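Grillis Garment Folding and Sorting Work: Progress Report to the Funder
Reporting period ending 23 August 2024
Prepared by Hannelore Baumgartner

1. Status

Work on the handling procedure for donated clothing is on schedule. The written procedure has been revised once since July and now covers T-shirts, towels and pillowcases. Items processed in the period: 1,428. Sweaters were moved to the next period at the request of Gion Egger, who found the draft fold too bulky for the Ukero shelves.

2. Work surface and layout

The wood-grain table was kept. Its walls on three sides stop fabric from sliding off the back. Folded pieces are stacked to the left of center, and the red plastic tray stays on the right.
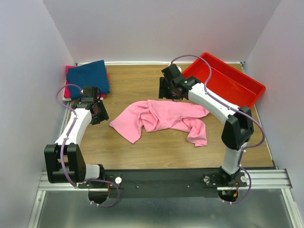

3. Folding procedure, T-shirts

The procedure has four steps: lift, spread, fold, stack. Lifting takes the most attention. A shirt picked up by one point twists, and the sleeves end up inside the body. The revised text calls for two holding points, one at each end of a hem or side edge, with the edge pulled nearly straight before the shirt is lowered. The rest of the cloth is allowed to sag.

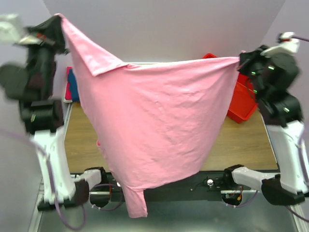
Side edges are accepted as well as hems, provided the same edge is held at both ends. A sleeve that hangs below the body is laid flat before the first fold. Taras Karpenko has rewritten step two on this basis, and the Gisler site received the new text in July.

4. Open issues

Single-corner pickup remains the main cause of refolding. It is permitted only for taking an item off a pile, and a second point must be found before spreading.
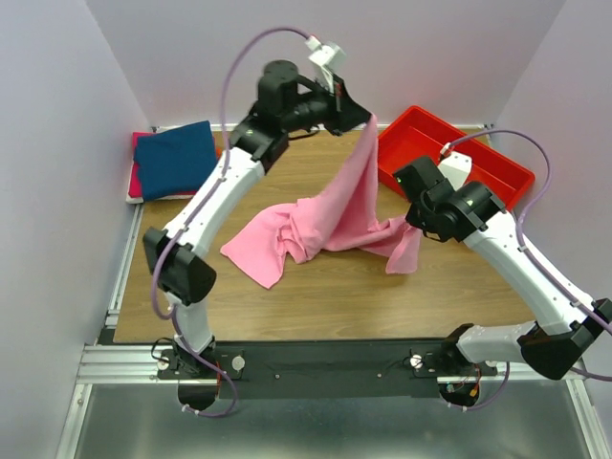
Refolding will be tracked separately in the next period. Balthasar Pichler has prepared a log sheet with one line per item and a column for the pickup point. A pink cloth raised by one corner, with its loose folds and a flap spreading across the wood, would be entered as "single corner" whether or not it is later folded correctly. The sheet goes into use with the next batch of 300 items.

5. Next period

Draft fold for sweaters, revised for shelf depth (Egger).
Trial of the log sheet at Stimier (Pichler).
Review of the towel section (Edeltraud Camenzind).

No change to the approved budget is requested.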